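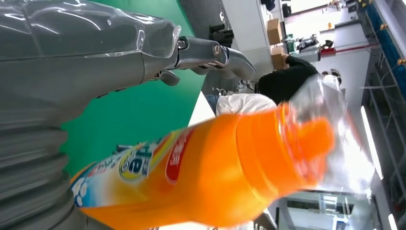
2 min read

Ternier mix series: progress report to the program manager, September

We promised a monthly mix, an hour each, from producers who had never had a slot on the station. Three have gone out. The first two were fine. The third, from Kurtuluş, is the only one I'd play again: slow, dubby house with a long quiet stretch in the middle that the other two wouldn't have dared.

Downloads for the Kurtuluş mix reached 300. Odau, who host the files, call this "strong growth." I would wait. Their counter logs a download each time someone reopens the page, and I've asked them twice for figures by listener. They sent me a chart without a scale on it.

Régis Roussel has been through the demos. There were 13, and he wants to book most of them. I don't. Several are the same warm pads and the same vocal chop at the same tempo, and if we run them back to back the series will sound like a hotel lobby. We have settled on two for now and will argue over the rest.

The Jomico deal is still unsigned. They say their app would bring us a younger audience, but the draft gives them the mixes first and us a week later, and I can't see what we get for that week. I'd rather lose the deal than sign it as written.

Spending is within the grant. Mastering cost more than planned, artist fees less, mainly from one act pulling out.

Still needed from you: a yes or no on paying guests up front, and the name of whoever now handles music licensing.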